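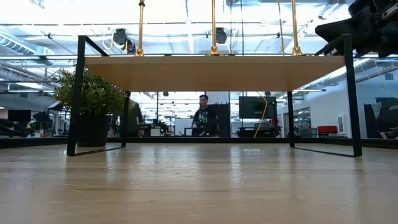 Notes for Unit 2: Our visit to the Rathore workshop in Otdale

OK, so these are my notes from the April visit, typed up for everyone who came and for those of you who had the Londgate exam and missed it. I've added a few things I looked up afterward, and I've moved the order around so it matches the course more than it matches the morning. If you took better notes than me on the control part, please send them over, I was standing at the back for that.

Getting our bearings

The first thing I noticed was how much it looked like a place where people just work. Desks, cables, a plant, big windows. I think some of you were expecting a glass box with a yellow line around it (I was, a bit!). Nisha Yadav ran the demonstration and she started with the task before she said a word about the arms, and I'd like us to copy that habit in our own write-ups. The task was tabletop tidying and arranging: candlesticks, candles, a little stand. Pick a thing up, put it where it belongs, let go without knocking over its neighbor.

Why candlesticks?

I asked, because it seemed an odd choice. Nisha had a good answer. A candlestick is tall and thin with a wide foot, so the part you'd like to grab is a long way from the part that has to land flat. If the gripper is holding the stem and it's tilted by a few degrees, one edge of the base touches first and the whole thing wants to rock. You'll remember this from the lecture on placing: picking forgives a lot more than placing does.

Then there's the shine. Polished metal reflects whatever is near it, including the gripper that's coming to get it, so a camera gets a different picture of the same object from every angle. We talked about this in week 3 with the spoon, and I'd say the candlestick is worse, what with all those curves. Write that one down, it'll come back in the assignment.

Two arms, one table

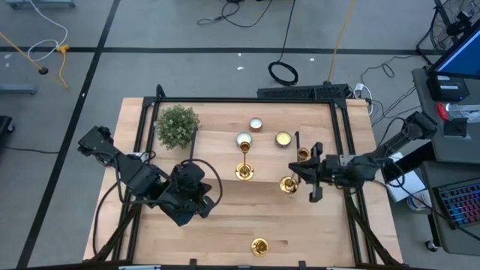
The big topic for the day was sharing a workspace. With one arm you mostly worry about the table and the objects. With two, each arm is also an obstacle for the other one, and it's an obstacle that moves. Nisha drew three ways of handling it on the whiteboard and I'll give them the way I understood them.

First, split the table. Left arm gets the left half, right arm gets the right half, and they never cross. Simple and safe, but then what do you do with something that has to go from one side to the other? You need a handover spot in the middle, and both arms have to agree on when it's free.

Second, take turns. One arm moves while the other waits somewhere out of the way. It's slow, and you've paid for two arms to get the speed of one. Still, she said plenty of teams start here, and I can see why.

Third, plan both arms together as if they were one big machine with twice the joints. You get nice smooth motion that way, but the search gets much harder. This is the part I want you to read up on before next class. The handout called "Stultamora planner, short version" has the math, and you can skip page 31 unless you really love matrices.

Somebody asked about cables and I'm so glad they did. We always draw arms as clean sticks and boxes, and real ones have cables looping off them that can snag on things or pull. A planner that knows nothing about the cables will happily wind an arm around until something tugs. Her advice was to limit the wrist rotation early on and loosen it later if you find you need the room.

Things to look up

Antipodal grasp. Center of mass and the support polygon (what keeps a standing object standing). Specular reflection. Joint limits versus workspace limits, which a few of us mixed up during the questions, me included.

For the assignment

Pick one object from your own kitchen or desk that you think would be awkward for a two-finger gripper. Say where you'd grasp it, where you'd let go, and what happens if you're off by a few degrees. Then add a second arm and tell me which of the three approaches you'd choose for moving your object across a table. Keep it under 2000 words, please, as last time I got one with 3696 and I did read all of it, but my tea went cold. Sketches are welcome and don't count toward the total. Hand it in through the usual course page by 5 p.m. on the due date listed there.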